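# Shared-shop gripper notes: slip, soft bags and a camera that moved

Most of March went into the hands. The arms have been tracking well enough since the gear swap, and I had run out of reasons to keep tuning them. What remained was grasping, which on our build means two separate problems: objects that deform when you close on them, and objects that don't deform but rotate out of the grip when you lift.

I rent bench time at Etlow, the shared workshop, together with Shanthi Weerasinghe, who does the control code. I do mechanics and wiring. The project is called Kesia. It runs on a used industrial PC and a power supply that is larger than it needs to be.

## What changed since the last post

The control loop was running at 195 Hz on paper and well below that in practice. Shanthi traced it to the logging thread, which was writing every joint state to disk synchronously. Moving the writes to a ring buffer fixed it. The loop now holds 195 Hz with a full set of camera streams open.

On the mechanical side I did the following:

- Rerouted the cables near the wrists with more slack. The old routing pulled tight near the end of travel.
- Replaced the thread locker on the finger bolts with a medium grade. The low-strength stuff let go after a few days of cycling.
- Reprinted the wrist camera mount with thicker walls. The old one flexed, and the extrinsic calibration drifted with it.

The camera mount was the expensive one in terms of time. A calibration that is wrong by a small constant angle looks like a control problem. I spent two evenings retuning gains before I checked the mount with a square.

Test objects are whatever is slippery. Plastic film and smooth bottles have been the most useful, the first for deformation and the second for rotation. The green board stays on the table between sessions so the color thresholds don't need to be redone.

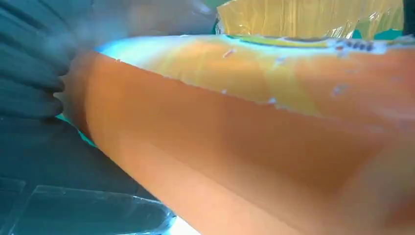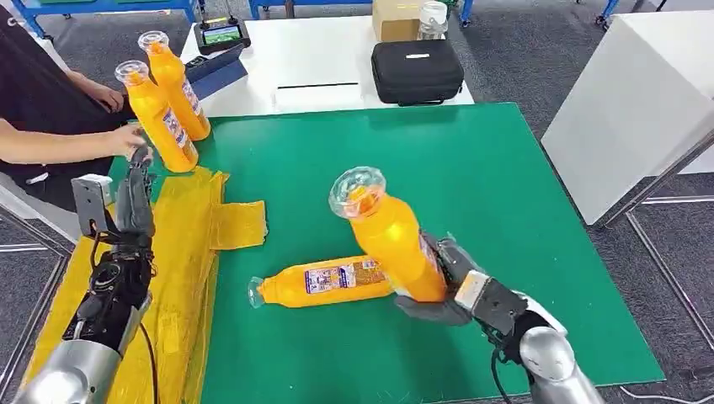
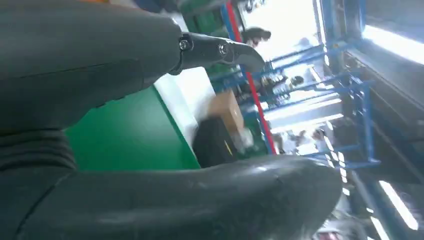
*905 words · 4 min read*

## Soft packages

The wrist camera is close to useless for judging grip on a film-wrapped package. The surface is shiny, the highlights move as the wrist moves, and the tracker follows the highlights. In the first image the bright rim along the top of the orange package is exactly the sort of feature it likes to lock onto. I now mask saturated pixels before feature extraction. That removes a lot of good data along with the bad, but the pose estimate no longer jumps.

For closing force, we use motor current as a stand-in. It is a poor stand-in at low speed, where friction in the finger joints accounts for much of the reading. Shanthi fitted a friction curve per joint and subtracts it. With that in place, the soft-package routine completed 28 lifts before the first drop. Before the fit, it rarely got through 8.

The drop itself was dull: the contents shifted to one end and the package rolled out. I don't have a fix for that short of gripping nearer the middle, and the planner doesn't know where the middle is once the contents have moved.

## Bottles

A bottle held around its lower body has most of its length above the fingers, so any error in the wrist angle shows up as torque at the grip. The orange bottle held in the second image is at the kind of angle that makes this worse. We tried two things:

1. A higher grasp point. Better for torque, but it puts the fingers across the label, where friction is less consistent.
2. A slower wrist rotation during the lift. No downside except time.

The second one stayed. I may go back to the first with a softer finger pad. Lykkegaard, the small supplier I get sheet rubber from, has a grade that should bond to the finger surface without a primer. I have not tested it.

## Finger bolts

The two hex bolts in the third image are the ones I worry about. They take all the side load on that finger. I put a paint mark across each bolt head of the spare set and check those after a session on the bench jig, which is crude but catches rotation well before there is play in the finger. Dowel pins would be the proper solution. There is enough material in the housing for them if I give up one of the cable clips.

## Software odds and ends

Ezekiel Calloway wrote in after the last post to ask why we don't use the Fokix driver package for the hands. We did, for a while. It is a decent package, but it polls each finger in sequence, and with two hands the latency adds up. Our replacement sends one grouped command per hand. It is 905 lines, mostly error handling, and I will put it up once the homing routine stops depending on a hard-coded offset.

Open items:

- Homing offset, as above
- Dowel pins on the finger mount
- A strain relief for the left wrist cable — currently a zip tie
- Timestamps on the head camera, which still lag the wrist cameras by one frame at startup

The timestamp lag goes away if the head camera is opened first. I have put that in the launch script with a comment and will look at the driver when the pins are in.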